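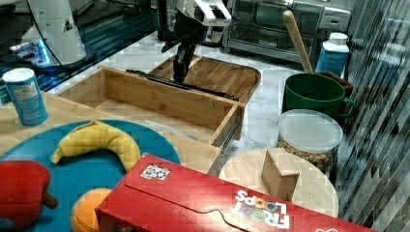 Schublade aus hellem Holz mit seitlicher Metallschiene, dahinter ein Tablett auf weißem Marmor.

Häufige Fragen zu Auszügen und Schubladen in der Küche

Die Fragen stammen aus Zuschriften an unsere Redaktion. Beantwortet hat sie Dariusz Sobczak, der Küchen einbaut und von Prospekten wenig hält.

Lohnt sich Bambus gegenüber Eiche oder Buche?
Kommt darauf an, wem Sie glauben. In Verkaufsgesprächen heißt es gern, Bambus sei härter als Eiche, unempfindlich gegen Wasser und obendrein gut fürs Gewissen. Zur Härte: Die Ware fällt sehr unterschiedlich aus, je nach Verpressung und Alter der Halme. Zum Wasser: Eine Schublade, in die regelmäßig nasses Besteck wandert, wird fleckig, egal was auf dem Etikett steht. Und beim Gewissen würde ich nach Klebstoff und Transportweg fragen. Meistens wird es dann still im Laden.

Was bedeutet die Angabe „50 kg Tragkraft“?
Erst einmal, dass ein Paar Schienen unter Prüfbedingungen so viel gehalten hat. Über den Schubladenboden sagt die Zahl nichts, über die Schrauben im Korpus auch nicht. Ich habe Auszüge gesehen, deren Schienen tadellos liefen, während der dünne Boden unter den Töpfen durchhing. Wer schweres Geschirr lagert, sollte nach der Bodenstärke fragen. Weniger als 8 mm würde ich dafür nicht nehmen.

Brauche ich überall Vollauszüge?
Nein. Für Besteck reicht ein Teilauszug vielen Leuten jahrelang, bis ihnen jemand einredet, es fehle etwas. Bei tiefen Unterschränken sieht es anders aus, dort verschwindet hinten sonst alles. Lassen Sie sich den Aufpreis je Schublade nennen und nicht als Paket.

Und die gedämpfte Schließung?
Angenehm, aber überschätzt. Bei billigen Beschlägen lässt die Dämpfung nach, und dann bleibt die Front gern einen Fingerbreit offen stehen. Fragen Sie vor dem Kauf, ob sich der Dämpfer einzeln tauschen lässt. Bei Movov geht das, bei Tristex muss die ganze Schiene raus. Im Katalog steht bei beiden „wartungsfrei“.

Meine Schublade klemmt. Muss der Schreiner kommen?
Vermutlich nicht. Nehmen Sie die Schublade heraus, saugen Sie die Schienen aus und ziehen Sie alle Schrauben nach. Läuft sie danach immer noch schief, messen Sie die Diagonalen des Kastens. Weichen sie voneinander ab, ist der Kasten verzogen. Silikonspray wird für alles empfohlen und bindet vor allem Krümel.

Wie pflege ich Schubladen aus Holz?
Trocken auswischen, gelegentlich mit einem leicht feuchten Tuch hinterher. Spezialpflege wie das Öl von Fikar können Sie kaufen, ein gewöhnliches Hartöl tut denselben Dienst. Vorsicht bei lackierten Flächen, Öl zieht dort nicht ein und klebt nur. Getränkte Lappen bitte ausgebreitet trocknen lassen, sie können sich selbst entzünden.

Passt eine Marmorplatte zu Holzfronten?
Optisch darf das jeder selbst entscheiden. Praktisch ist Marmor in der Küche heikel: Zitrone, Essig und Wein hinterlassen matte Stellen, auch auf imprägnierten Platten. Eine Imprägnierung verzögert Flecken, gegen Säure hilft sie kaum. Ein Tablett unter den Flaschen ist billiger als das Nachpolieren.

Wir haben ein Angebot über 3.557 Euro für neue Auszüge. Ist das fair?
Ohne Stückzahl und Beschlagtyp kann Ihnen das keiner beantworten, auch wenn es im Netz viele tun. Verlangen Sie eine Aufstellung nach Material, Beschlägen, Montage und Entsorgung. Unsere Leserin Seul-gi Ma hat das im Februar gemacht und auf ihrer Rechnung einen „Systemzuschlag“ gefunden, den ihr niemand erklären konnte. Er wurde gestrichen.

Was ist von 5 Jahren Garantie zu halten?
Lesen Sie, wofür sie gilt. Bei Tveit etwa für die Schienen, ausdrücklich ohne Anfahrt und Einbau. Die gesetzliche Gewährleistung gegenüber dem Händler besteht unabhängig davon. Heben Sie Rechnung und Montageanleitung zusammen auf, gern in der untersten Schublade.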